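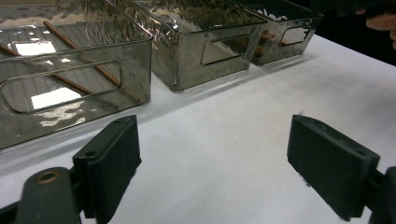

Ticket 570
Subject: Hand-held gripper demonstration, intermittent loss of recording
Submitted by: Kalevel Open Day support desk
Station: Sorting table, demonstration hall
Opened: November 26, 2022
Priority: High during visiting hours, normal after closing
Status: Resolved, follow-up pending

Summary of the problem

The support desk received a report that the hand-held grippers at the sorting table had stopped saving demonstrations. The Grarnix recording software showed a normal status while visitors were using the tools, but the session list stayed empty after each turn. The station was being shown to a visiting group from Tiwari at the time of the report. The group moved on to the next stop on its route and was offered a return slot later in the afternoon.

Equipment concerned

2 hand-held grippers with black finger pads, Kadia base unit, one recording laptop, translucent gray storage bins on a white table. The layout of the bins was left as it stood so that any later recordings could be compared with those from the morning.

Troubleshooting log

Entry 1. The base unit was restarted. Both grippers reconnected. A test recording was started and stopped from the laptop. No file was saved.

Entry 2. Cables between the base unit and the laptop were replaced with the spare set. No change.

Entry 3. Free space on the recording drive was checked. The drive had enough space, but the session folder contained 2000 entries. The Grarnix settings page lists this as the upper limit for a single folder. The software does not show a warning when the limit is reached - it simply closes the session without writing it.

Entry 4. A new session folder was created and selected. The test recording was repeated with one gripper and saved correctly. 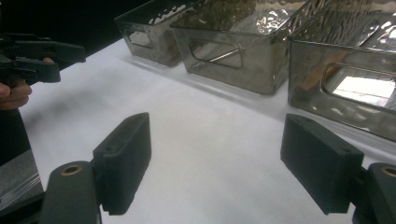
Entry 5. The test was repeated with both grippers over the table. Both recordings were saved, but the second one started late. The clock on one gripper was found to be out of step with the base unit. The clocks were matched from the Kadia control panel, and the gripper was left idle for 30 seconds before the next attempt, as the setup sheet requires.

Entry 6. Recordings from both grippers were saved with matching start times. The station was returned to the demonstration team, and the Tiwari group was informed that the return slot would go ahead.

Cause

Session folder at its entry limit. The clock difference was a separate fault and did not prevent saving.

Actions for station staff

Create a new session folder before the doors open.
Check the session list after the first visitor of each group.
If a recording is missing, stop the demonstration and contact the support desk. Do not restart the base unit while a visitor is holding a gripper.

Open items

A request for a visible folder limit warning has been sent to Grarnix. The morning recordings made before the fault are to be copied to the Kalevel archive. This ticket will remain open until the copy has been confirmed.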